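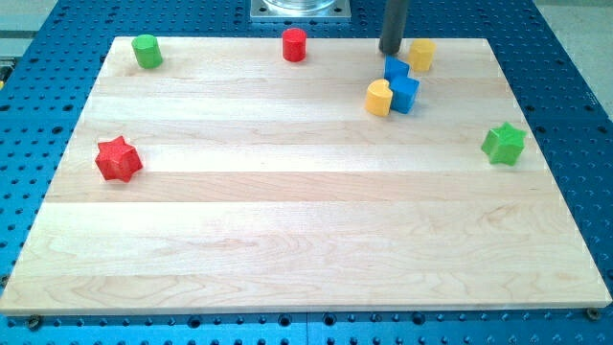
One player wrote in to say the swing setting made no sense until it was tried with the piano muted, and could the guide please mention that much earlier? Yes it can! It's now step 3, and it makes a wonderful difference.

Section 4. Setting up your first session in Cuvine

You should already have Cuvine installed and your output chosen (see Section 3). Now comes the fun part: getting a rhythm section that sounds good under your horn, guitar or voice. Have your instrument out of its case for this, as it's much easier to set levels when you can play along.

1. Open the Tune Book and pick something you know well. A 12-bar blues is ideal. If you're itching to try a ballad, go ahead, but the brushes are quiet and harder to balance on a first try.

2. Set the tempo. Tap the Tempo pad in time with your foot, or type a number. The lowest tempo is 60, and it feels gloriously slow with the bass in two.

3. Mute the piano and leave bass and drums running. Turn the Swing dial slowly from left to right and listen to the ride cymbal. Fully left is straight eighths, good for bossa. Stop wherever the cymbal and your own phrasing agree.

Note: The dial has less effect at fast tempos. Players even out their eighths when the tempo goes up, and the drummer in Cuvine does too.

4. Bring the piano back in and choose a comping style. Sparse leaves a lot of room for singers. Busy is a blast for trading fours but can crowd a trombone.

5. Choose your key. Tap Concert, B flat or E flat. The chart on your screen changes and the band stays where it is. To move the band as well, use Transpose in the same menu.

Caution: Transpose is saved with the tune. If you share a set list, the next player gets your key. Clear it before sharing unless the whole band has agreed on it.

6. Set the count-in. Two bars is the default. For tunes with a pickup, turn on Pickup Warning and you'll hear a rim click on the beat before you enter.

7. Press Play and take a few choruses. Adjust the bass first and the drums last.

4.1 Using a Vurkus foot pedal

The Vurkus pedal lets you call the ending without taking your hands off the instrument — try this one as soon as you can.

1. Switch the pedal on, away from other wireless gear.
2. In Cuvine, open Controls, then Pedals, and choose Vurkus.
3. Press the left switch once. The chorus counter should light up.
4. Press and hold the right switch during a chorus. The band will play to the end of the form and tag the last 4 bars.

Caution: Never put the pedal on top of a powered speaker. The vibration can trigger the switches, and the band will stop in the middle of your solo.

4.2 Adding the Masilela and Colenside sets

Both are free downloads inside the Tune Book. Masilela is a township jazz set with a bright, driving guitar part and some irresistible bass lines. Colenside is a dance band set in the style of 1938, with four-to-the-bar rhythm guitar and hardly any ride cymbal.

1. Open the Tune Book and tap Add.
2. Choose a set and wait for the check mark.
3. Restart Cuvine.

Note: Colenside ignores the comping styles in step 4. Its piano part is written out — have a listen to the left hand.

If a set is missing after the restart, go to Section 9, Restoring Tunes.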